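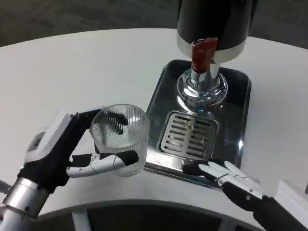
Vol. 5, No. 4, p. 414

3.2 House rules for handling glass

I'll admit our first rulebook was a mess (I wrote it, so I get to say that). We'd borrowed most of it from the Varnley bench guide, and it had plenty on force limits and barely a word on the hand that isn't holding anything! So we added one: the idle hand stays low and keeps off the glassware. 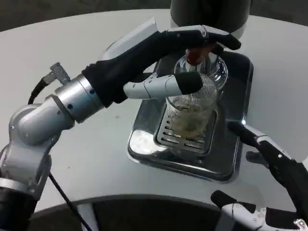 Ezequiel Palacios wanted it stricter, and argued in his review that any contact with glass should need a named operator at the stop button.

We took that on in January. 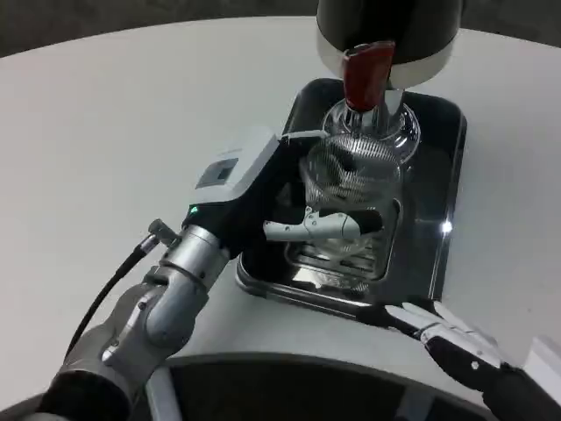

Figure 4. One hand on the glass, the other near the tray.

A reader of our draft asked whether one grip limit could really cover every vessel. Fair point, and we now set it per vessel.
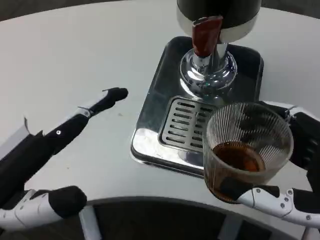 3.3 Logging and sign-off

Every run gets a log entry, even the boring ones. We have 1,797 so far.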